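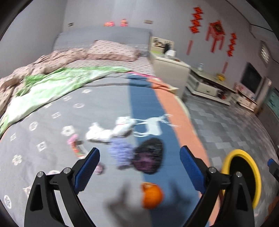 Progress Report: Bedroom Clearing and Bed Making
Lazăr Guest Rooms, submitted to the Stimix Small Lettings Fund
March 11, 2024

Where the money stands

The grant was $1277. We have spent $200 of it, mostly on bedding, and the bedding has gone straight onto the beds, where it has been used with great energy and folded with very little. Receipts are in the Clurnura folder, including the one that went through the wash.

What we have done

Of the 4 bedrooms in the plan, 2 are finished and signed off. The large bedroom is in progress, a phrase I am using generously. The big bed with the gray padded headboard had become the place where small things go to retire: crumpled white tissues, a mask with its straps in loops, and a supply of bedclothes that would keep a larger household warm through a worse winter. The dotted pillow and the dotted quilt match, and I would like that noted under achievements.

The method is dull and we are sticking to it. Trash comes off first, then anything that belongs in another room, then the layers get straightened from the sheet up. The earlier practice of pulling the top cover over everything and calling it done has been retired. It gave excellent results until somebody sat down.

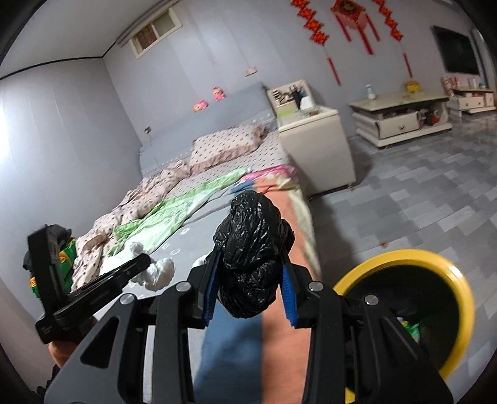 Having a bin within arm's reach of the mattress has helped more than the printed checklist did. Plastic bags, wrappers and tissues all go in the same one, and it gets emptied when the room is finished. The Stustier storage boxes have not been delivered, so spare blankets are still living on the bed.

What is left

The fourth bedroom has not been started. We have opened the door and closed it again. We expect to have all the rooms ready by August, and we ask to move the unspent bedding money to shelving. A decision before the next order goes in would be welcome.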